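## Two weeks with the Fomis hand grippers

I've been itching to write this one up since April, when Duygu Saraç at Skimuvis finally said yes to lending us a pair of Fomis grippers. You hold one in each hand, do a job the way you'd normally do it, and the kit records how you moved so a robot arm can learn from it later. No arm needed on the day — lovely if, like me, you've spent whole afternoons waiting for one to come free.

Setting up took me 17 minutes the first time, most of which went on finding the right socket for the second cable. The printed guide is four pages long and could do with being six. Page 3 skips straight from plugging in to calibrating, and I had to ring Duygu to find out that you're meant to hold both plates still until the software beeps. She was very nice about it!

Once you're going, though, it's a treat. The fingers open and close with a light squeeze and I stopped thinking about them fairly quickly. Hanna Fedoruk has smaller hands than me and found the grip a bit fat, so her wrists were complaining by the end of the morning. Sial do a slimmer handle, but you have to order it separately and I haven't tried it.

We stuck to kitchen and larder jobs, moving jars, pitchers and a little two-tier shelf about, and recorded almost 500 runs between us. Keltgate, the software that comes with it, threw out a fair few where one hand had blocked the other. I'd rather it flagged them and let me choose (there is a setting, apparently, but I never found it).

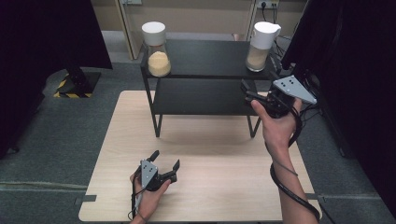 *A Fomis gripper in each hand, with the powder jars on the top shelf.*

My one proper grumble is the cables. They're fine for work right in front of you, but I caught mine on the table more than once when reaching across, and a wireless pair would get my money tomorrow.

Skimuvis are taking bookings for the loan kit now, two weeks at a time. Ask for the long cables, and bring your own table.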